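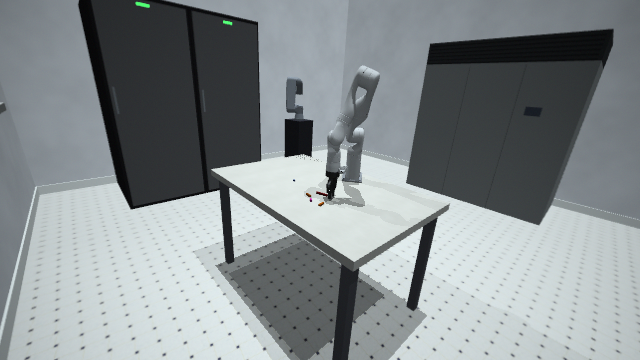
Der Zurnis Abera ist ein Arbeitstisch mit fester Höhe, den der Hersteller für Werkstatt, Labor und Büro anbietet. Getestet wurde die Ausführung mit 700 mm Plattentiefe, Listenpreis 400 Euro ohne Versand. Die weiße, rechteckige Platte zeigt Schatten deutlich, wie rechts neben dem Greifer zu sehen ist; kleine farbige Teile heben sich gut vom Untergrund ab. Wer lange am Bildschirm arbeitet, sollte die Helligkeit der Fläche trotzdem vor dem Kauf bedenken. Bei seitlichem Tageslicht ab Mittag war sie uns zu hoch.

## Aufbau

Die Montage dauerte zu zweit 15 Minuten. Die Beine werden mit je vier Schrauben M8 befestigt, ein Innensechskantschlüssel liegt bei. Panagiotis Zupan bemängelte die Anleitung: Das Anzugsmoment fehlt, und die Zeichnung zur Querstrebe ist seitenverkehrt.

## Oberfläche

Bleistift, Isopropanol und Kaffee ließen sich rückstandsfrei entfernen. Permanentmarker hinterließ nach einer Stunde Einwirkzeit einen schwachen Rand. Kleinteile rutschen auf der Beschichtung leichter als auf dem älteren Stondlow, der bei uns seit Jahren in Gebrauch ist.

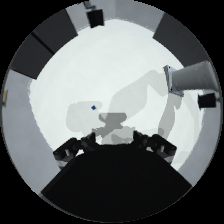

*Dunkelblauer Würfel auf heller Tischplatte, Weitwinkelansicht.*

## Stabilität

Mit Last in Plattenmitte war keine bleibende Durchbiegung messbar. In Längsrichtung steht der Tisch ruhig, quer dazu schwingt er bei einem Stoß gegen die Vorderkante kurz nach. Das Nachziehen der Schrauben nach einer Woche brachte eine spürbare Verbesserung. Die Stellfüße gleichen 15 mm aus, was auf unserem Fliesenboden genügte.

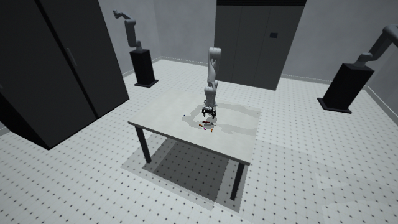 *Schrägansicht mit dunklerer Plattenkante und zwei dunklen Vorderbeinen.*

## Zubehör

Rachid Mahrous hat zusätzlich die Kabelwanne von Redport montiert. Das Lochbild passt, die mitgelieferten Schrauben sind allerdings zu kurz.

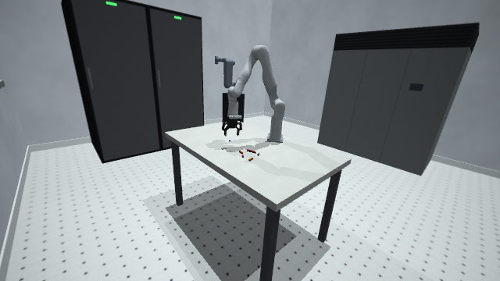 Ersatz in passender Länge schickte der Händler auf Anfrage kostenlos nach. Eine Schublade ist laut Zurnis für Mai angekündigt, ein Preis steht noch nicht fest.

## Bewertung

Verarbeitung gut, Oberfläche gut, Quersteifigkeit befriedigend, Anleitung mangelhaft. Für Montage- und Prüfarbeiten ist der Abera geeignet, für schwere Schraubstöcke empfehlen wir ihn ohne zweite Querstrebe nicht.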